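# Preparing Demonstrations for the Perkine Sorting Method

Revised July 2025, Josden Robotics Group
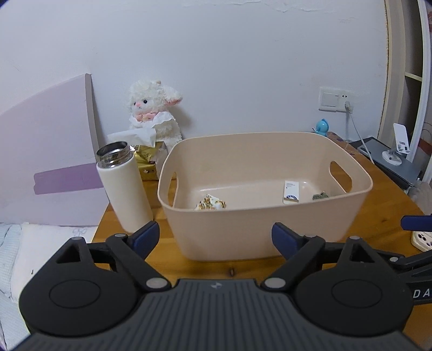 **How many demonstrations does the method need?**

Plan on 106 for each task. Smaller sets can be used to check the setup, but their results should not be reported.

## Procedure

1. Set a bin on the table and place the items for the task inside it.
2. Hold the grippers still over the table for 2 seconds, then begin.
3. Move one item at a time. Do not push items along the floor of the bin.
4. Change the starting layout after every 10 demonstrations.
5. Save each demonstration under the task name and the operator's initials.

Discard any demonstration in which an item is dropped, and record it again from the same layout.

## Training

Train the policy for 1000 epochs with the default settings. Keep the final checkpoint and the log together. Wim Van Rooij reviews all logs before a policy is tested.

Questions about the November test protocol should be sent to Toon Verbruggen.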